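We use cookies to remember your reading preferences and to count visits. Accept all | Manage choices

How I write house rules for a two-armed tabletop robot

I've spent a good chunk of this year writing rules for a robot that packs things onto a tray. It sounds like a small job, and I thought so too when Malachy Tully asked me to do it for the bench we run at Skivis. A page, perhaps, pinned up by the door. What I ended up with was a working method that I now use for every new bench, and a few people have asked me to write it up, so this is me doing that.

It's aimed at anyone who has a small two-armed setup and a handful of people taking turns on it. If you've got a big industrial cell behind a fence, you'll have proper standards and a proper risk assessment to follow, and you should go and follow those. House rules sit on top of your risk assessment. They don't replace it, and please don't let your boss tell you they do!

You'll need the risk assessment itself, an hour at the bench with the power off, another hour with it on, and one person who runs the thing every day. For us that's Nilton Ñahui, who has far more patience than I have and who crossed out half of my first draft.

Step 1: Write down the job in one sentence

Start with what the robot is meant to do, in words your neighbour would understand. Ours for this bench is: "Move the things asked for from the baskets to the green tray, and leave everything else where it is."

The second half matters as much as the first. My early version stopped at "tray", and under that wording a run where an arm dragged a basket sideways across the table still counted as a pass. Nilton and I had quite a long argument about one of those. (He was right. The basket is part of "everything else".)

If you can't get it into one sentence, you've probably got two jobs, and you want two sheets.

Step 2: Fix the layout and give it a name

Every layout gets a name and a short description that someone could set up from cold. We call ours after places and people we like, so this one is Jenenden. The description says: brown basket on the left, orange basket on the right, both at the back of the table with clear table between them, tray in front, nothing else on the table.

"Nothing else on the table" is the line people break most. Pens, mugs, hex keys, a half-eaten biscuit on one occasion. I put it first on the sheet now.

Do say which side is left. We mean left as you look from the robot's head towards the wall, and I've written that at the top of the page in capitals. Before I did, we had a whole morning of runs with the baskets swapped, all of them useless for comparing with anything.

Step 3: Sort the objects by how they can go wrong

I used to list objects by name. That gets long very quickly and it's out of date by August. Now I sort them into groups by what could happen to them, and each group gets its own handling rule:

Soft goods, such as a rolled towel. Grip across the roll, never at the loose end. It's fine to squash it a bit, it isn't fine to unroll it.

Fruit. Slow approach, light grip, and the fingers should stop closing as soon as they have hold. No pushing down on a piece of fruit to get at the one beside it.

Flat, hard things that stand on end. Take them from the top, lift straight up until they're clear of the rim, and only then move sideways.

Thin, light things that lean. Same again, but slower, and check the basket afterwards in case something else has come up with it.

When somebody turns up with a new object, they put it in a group before it goes in a basket. If it doesn't fit any group, we write a new one together, and that takes five minutes over a cup of tea.

Step 4: Decide who reaches in, and when

Now for the arms. With two of them, the trouble is nearly always in the middle, where both can reach. Our rule is that only one arm goes below the rim of a basket at a time. While it's down there, the other one stays up and clear, empty, and doesn't start its own move until the first has come back above the rim.

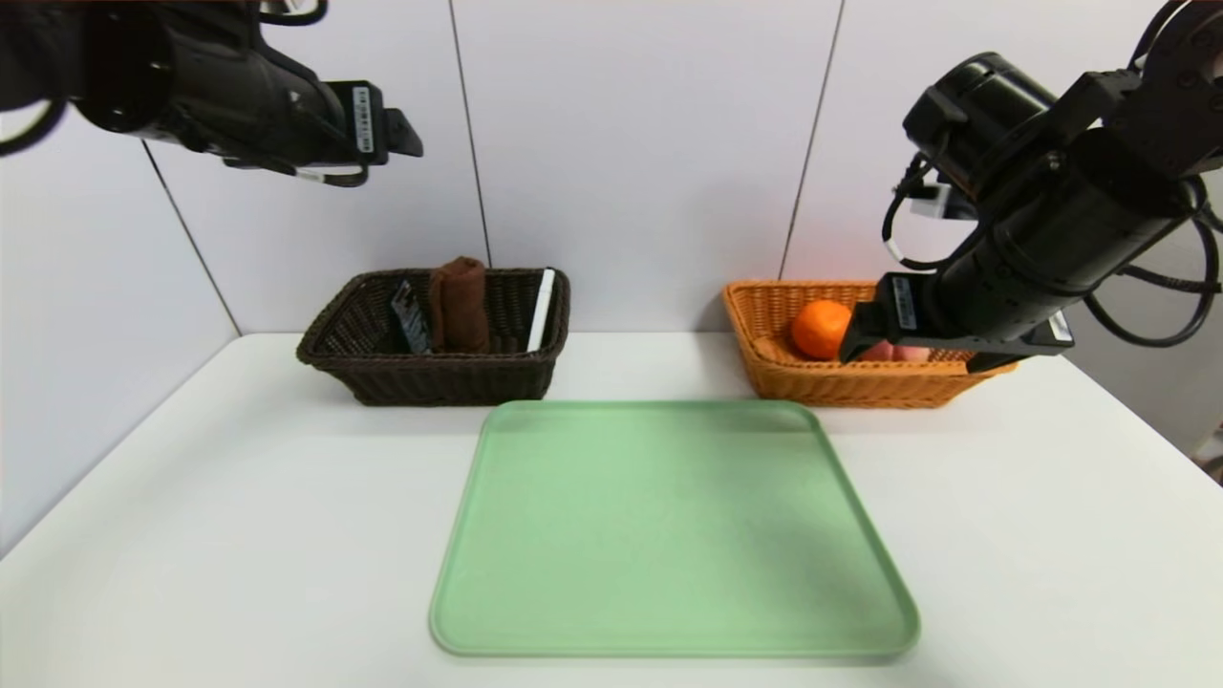

Step 5: Set the speeds and write them where people look

We have two speeds. There's a travelling speed for moving through open air and a working speed for anything near a basket, the tray or the table. The working speed is 15 per cent of what the arms can do, and yes, it feels painfully slow the first time you sit through a run. You get used to it.

The changeover height is 215 millimetres above the tabletop. Above that, travelling speed is allowed. Under it, working speed only, on the way down and on the way back up. I mention the way back up because I left it out of my first version and the arms came out of the baskets like a cork from a bottle. A tangerine went behind the cupboard and I didn't find it until I smelled it.

Those numbers suit our arms, our baskets and our table. Please don't copy them. Work out your own from your risk assessment and your tallest object, then try them with a soft object before you try them with anything you'd miss.

Put the figures on the sheet by the bench and in the settings file, and make one person responsible for both matching. At our place that's me, and I check every time either of them changes.

Step 6: Say what "finished" looks like

This is the bit I see skipped most often, and it causes the most squabbling later on. A run needs an end that two people would agree on without talking to each other. Ours goes like this:

The object is resting on the tray, inside the raised lip, and nothing is holding it. Both grippers are open and clear of it. The baskets are where they started. Everything that wasn't asked for is still in its own basket.

For the soft goods I added a line about shape. A rolled towel has to arrive still rolled. It can lie in any direction you like, and it can be on either half of the tray, so long as no part hangs over the lip. I don't mind a tuck that's gone a little flat at one end. I do mind a towel that's opened out, and so will whoever has to use it. 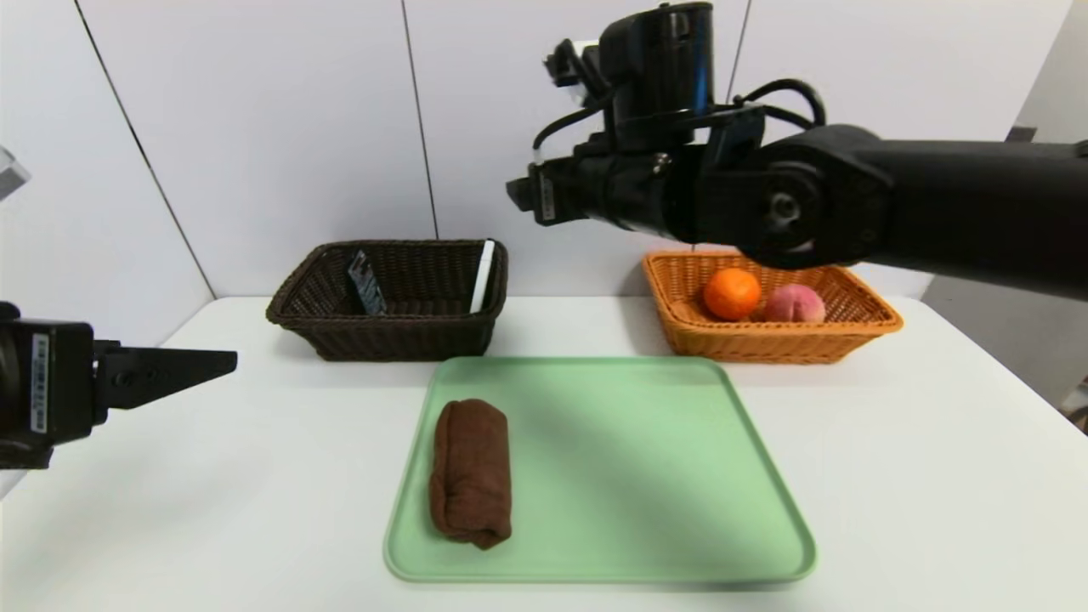 You'll want to decide about pauses too. We count a run as finished only once both arms have stopped and stayed stopped, and the person on the bench has said "clear" out loud. Saying it out loud felt daft for a week. Now I catch myself doing it when I've emptied the dishwasher.

Step 7: Write the stop rules last, and keep them short

I write these last so that I know the job properly by then, but they go at the very top of the sheet. Anyone in the room can stop a run, for any reason, and doesn't have to explain until afterwards. Hands stay out of the workspace until the arms are stopped and the operator has made them safe in the way your own procedure says. After a stop, the run is over – you reset and begin again, you don't nudge the object into place and carry on.

That last one is hard on people, I know. You're one move from the end, the fruit is sitting a finger's width from where it should be, and it's ever so tempting. But a nudged run tells you nothing, and it gets people into the habit of reaching in.

Cables deserve a line of their own. Before each session, move each arm slowly through its full reach and watch the cable loops the whole way. You're looking for anything that snags on a joint, pulls tight, or dips low enough to catch a basket rim. If a loop has changed shape since yesterday, stop and find out why before you do any work.

Step 8: Try the rules on somebody who didn't write them

Hand the sheet to a person who has had the safety training but has never used that bench. Sit on your hands and watch. Each time they look up at you, there's a hole in the sheet, so mark the spot and say nothing (I find this nearly impossible). Malachy did it for Jenenden and looked up at me all through the layout section, which is how "left" ended up in capitals.

Then fix the sheet and give it to someone else. We go through that 2 times as a minimum. The second person always finds something, usually a word that means one thing to engineers and another to everybody else. Ours was "home". I'd written "return the arms home" and had a very reasonable question about whether that meant the bench or the storage room.

Keeping the sheet alive

Date every version, keep the old ones, and write a line at the bottom saying what changed and who asked for it. We review ours whenever there's a new object group, a new gripper or a stop that surprised somebody. Nilton keeps the Riltov sheet as well, for the bench with the taller shelves, and we read each other's when we change anything. It's caught a few slips, mostly mine.

Keep it to one side of paper if you can. Mine runs to a side and a bit at the moment, and the bit is all about fruit. I'm working on it.

Next I'll be doing the sheet for Villca, where there are drawers as well as baskets, and I've no idea yet what to do about a drawer that's been left half open. If you've written a rule for that one and it holds up, please do send it over.

Sign up to the newsletter and get new guides by email. You can unsubscribe at any time.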